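Pilar Toledo @pilartoledo
I visited the city hearing on adult store licenses in Kallcombe yesterday. I will write a few notes here, in the order I heard them.

The new rule says a store must be 300 feet from any school. Before it was 2000. Trulus, the oldest shop on Hashemi Street, can stay open now.
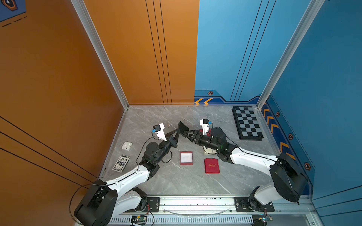
The license fee is the second point. It goes up to 1081 dollars per year, and the owners were not happy with this. One said online sellers pay nothing to the city — I did not hear a good answer.

Six people spoke, most of them in favor. The man from Trullmont asked for later closing hours on weekends. They will discuss it again at the end of October.

If you have the text of the fee table, please send it to me.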